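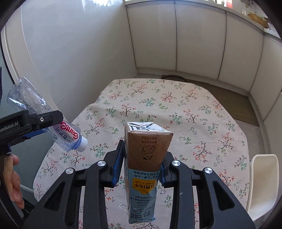
A drink carton held upright between the padded fingers of a hand-held gripper, at a table with a floral cloth.

Grornar publishes good practice guide for hand-held gripper work in homes

LUNDO, Tuesday, March 13, 2018 – Grornar, the association for household automation, has today published its first guide of good practice for teams that work with hand-held grippers in private kitchens and dining rooms. The guide is free of charge and can be used by companies, universities and small workshops.

Until now, each team has written its own rules, and the rules are very different from one team to the next. Some teams have a full checklist for the table but nothing for the hands of the operator. Others check the tool every morning and never look at the objects. The new guide brings these points together in 16 pages.

"A kitchen is not a laboratory, and we should not ask the family to make it one," said Lesego Nkosi, head of the working group at Grornar. "We wanted rules that a person can read in the morning and remember at the table. If a rule needs a long training, people will forget it."

The guide has 11 rules, divided into four chapters: the tool, the objects, the table and the person. Among the main points:

The finger pads must be examined before the first grip of the day. A pad which is torn or loose must be changed before work continues.

Cartons are to be gripped on two opposite sides and with the lowest force that holds them. The operator should stop closing the fingers when the side of the carton begins to bend.

Thin plastic bottles should be recorded as full, partly full or empty, as the same grip can give a very different result.

When two grippers are used over one table, the operators agree before the start who moves first. The free hand stays away from the joints and links of both tools.

A tablecloth may stay on the table if this is how the household normally uses it. Its folds should be noted in the work sheet.

Printed names on packages do not need to be covered, but letters, medicine and other personal items of the household must be removed before work begins.

The text was prepared during three meetings in Lundo and was tested by the engineering office Sowa in around 16 homes. According to Harpreet Penner, who led the tests for Sowa, the chapter about objects was changed the most. "Our first version spoke only of weight," said Penner. "The operators told us that the shape and the stiffness give them more trouble, so we wrote this part again."

The guide is voluntary and does not replace the safety law of any country. Teams that follow it can declare this in their reports with the edition number. Grornar will not give certificates for the first edition.

Comments from users are welcome until the end of April and will be collected in Prerna, the online library of the association, where the guide and an empty work sheet can also be downloaded.

Press contact: Grornar press office, Lundo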